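Kitchen walk-through, Hokville house, ground floor
Checked by: Yolandi Mahlangu
Date: Apr 27, 2018
Copy to: Ross Dalgleish, Ayanda Magagula

OK, same list as last time, with my comments after each line. I know Ross likes a plain yes or no and I promise I tried, but I talk when I'm in a kitchen and I write the same way. Skip to the bottom if you only want the jobs.

1. Floor clear, no loose mats: YES
The runner by the back door is finally gone (thank you, Ayanda!). There's one tile near the pantry that rocks a little when you step on the corner. I stood on it in socks and in shoes and it only moves in shoes. Leave it for now, look again next time.

2. Smoke alarm tested: YES
Loud. Very loud. The neighbor's dog joined in. Battery was changed in April so I wrote that on a piece of tape and stuck it on the side of the alarm.

3. Fire extinguisher in place, needle in the green: YES
It's on its bracket in the hall. I'd love it lower down. Ayanda and I are both short and it's a real stretch for either of us, so please can Kosmas move the bracket when he's over with his drill?

4. Fire blanket: NO
Missing. The hook is there and the blanket isn't. I looked in all the drawers, then under the sink, then in the laundry room, and found two flashlights and a cake tin. Needs replacing.

5. Hot water at the sink: NEEDS WORK
Ran it until it stopped climbing and got 61 on the little probe thermometer, Celsius. The heater dial says 60, so the dial is fine, it's just too hot for a tap where people rinse their hands. Alun Llewellyn says he can fit a mixing valve and I've asked him for a price.

6. Outlets and cords away from the sink: YES
Kettle cord is short now. The old one used to trail right past the faucet and it drove me nuts.

7. Cleaning products up high or locked: YES
Top shelf, with the latch on. The Gatmont descaler had a sticky cap so I wiped it down and put it in a tub of its own.

8. Knives stored safely: MOSTLY
Knife block is good. There were 3 paring knives rolling around with the wooden spoons, though, and I got one of them right on the knuckle. Just a scratch! They're in the block now. Please put them back there, I'm begging.

9. Countertops sound and clean: YES
I really do like this butcher block. I ran my hand along it looking for splits and didn't find any, but the finish feels dry near the sink and it wants oil before the weather turns. The tin from Oosthuizen is half full, which should be plenty.

10. Dishwasher door and racks: YES, with a grumble
The racks roll out smoothly and none of the tines are bent. My grumble is the door. When it's down flat it's at perfect shin height, and with the rack pulled out on top of it you can't get by without a little sideways dance. So please, load it or unload it, then shut it. 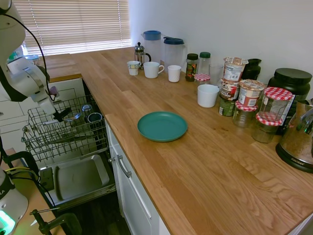
The other half of my dishwasher speech is about small stuff. Spoons go in the silverware basket. If one gets laid across the wires it can slip through and stop the spray arm, and then the whole load comes out gritty. Mugs upside down, please, so they don't fill up and dump on your feet. Glass needs a bit of elbow room too. I've picked enough slivers out of that filter for one lifetime.

11. Blinds and cords by the window: YES
Cords are tied up on the cleat. The slats could use a dusting, but that's a housekeeping thing and I won't mark it down.

12. Trash and recycling: YES
Lids close. The Gundeck bin has a crack in the foot pedal that's been there forever, still works.

Jobs from this visit:
Fire blanket, new one, on the existing hook (Ross)
Extinguisher bracket lower (Kosmas)
Mixing valve price (Alun)
Oil the counter by the sink (me, I enjoy it)
Rocking tile, check again (Ayanda)

Signed, Y. Mahlangu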